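← Back
Side Two

The master of the Sinlow record arrived at the Wotport plant in February, in a plain carton with no letter. The label copy gave the title as Nina and the band as Hiler. The band had broken up before the second side was mixed.

The cutting engineer played it through at the usual level. Side one ran clean. Side two had a low tone under the last track, steady at 377 hertz, which the session notes did not mention. She filtered it out and played the track again. The singer now came in late on every line.

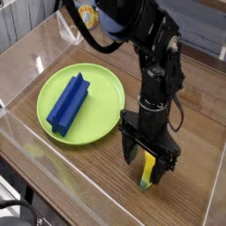
Yellow sponge held above a wooden tabletop.

She put the tone back. The singer came in on time.

The plant allowed two test cuts per title. She made the first with the tone and the second without, marked the sleeves, and took both to the listening room. Five people from the pressing floor sat through them – none had been told what to listen for. All of them chose the first. Asked why, one said that on the other disc the drummer sounded alone.

She wrote to the studio. The reply said that the tone came from a heater in the vocal booth, that the band had complained of it daily, and that it should be removed.

The order form had a box for engineer's remarks. She entered the frequency, the level and the words "part of the arrangement." Then she signed the form, dated it Thursday, March 18, 2021, and sent the first cut down for plating.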